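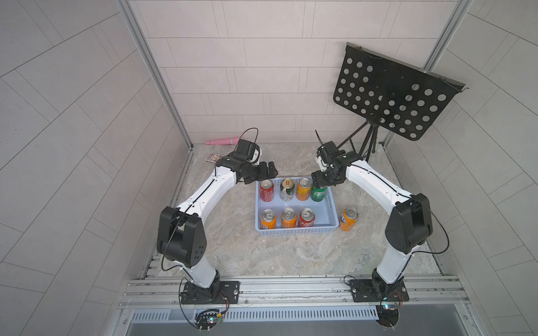
Mohit Sengar wrote in to say that I'm wrong about vinegar, and that if I carry on telling people to put it on stone they'll all end up with worktops like the moon. He's right, and I've been back and changed the old page. Marble, limestone, travertine, anything that fizzes when you drip lemon on it – keep vinegar well away. Warm water, a tiny squirt of washing-up liquid, a soft cloth, then go over it again with plain water and dry it. That's all I do now.

He also asked what I use on the tea rings. Bicarb mixed with water until it's like yoghurt, spread on, cling film over the top, left overnight. Mine took two goes. If your stone is the shiny polished sort, try a bit behind the kettle first (I didn't, and got away with it). Don't scrub when you take it off, just lift it with a damp cloth and rinse.

Right, while I'm here, the rest of what's been piling up in the notebook.

Cans and bottles

I used to keep cans of pop in the cardboard they came in, and the cardboard always went soggy at one corner in the back porch and then the whole lot went rolling. Now everything gets tipped into a plastic basket with holes in. You can rinse it in the shower, it doesn't mind the damp, and when people come round you carry the whole thing outside and put it down on the grass. Wipe the tops before you put them away. I know, I know, but have a look at your cloth after.

For getting drinks cold in a hurry, a bucket of ice on its own is slower than ice and water together, and a good handful of salt helps it along. Give it 20 minutes. Don't put cans in the freezer "just for a bit". I have cleaned frozen lemonade off the ceiling of a freezer drawer and it gets into the runners.

Grout

We moved to Bradside in December and the tiles in the utility room were lovely, but the grout was the colour of gravy. I tried the expensive stuff first. Then Mirjana Bošković from two doors down lent me her old stiff brush, and oxygen bleach powder in hot water did more than the posh bottle ever had. Let it sit for a quarter of an hour, scrub, mop up with an old towel. Open the window. Never mix it with anything else under the sink, please!

A dry toothbrush is better than a wet one for the corners, at least to start with, as it flicks the loose muck out before you turn it to paste. And if the black spots are in the silicone and not the grout, you can scrub till Easter. Cut it out and do it again. I did the whole run round the sink in an evening, with masking tape top and bottom and a wet finger, and it's only wobbly at one end.

Smelly dishcloths

Boil them. Big pan, ten minutes, spoonful of washing soda, lid off. Not microfibre though, which goes stiff and horrid. I keep 13 cotton ones in a drawer and chuck them in a pail as they get grubby, then do the pailful in one go.

Sticky labels

Cooking oil on a bit of kitchen roll, leave it on while you have a cuppa, then rub with your thumb. On jars I soak them first and the paper slides off, so it's only the glue left to deal with. A hairdryer works on plastic tubs, but keep it moving or the tub goes a funny shape.

Squeaky drawers

Candle stub along the wooden runners. Don't use spray oil on wood – it goes gummy and collects crumbs. Metal runners want a good hoover out with the thin nozzle, and mine were perfectly fine after that.

Next time I want to do limescale, as the kettle here is a disgrace. If you've a way of getting it off a shower head without taking the thing down, do write and tell me.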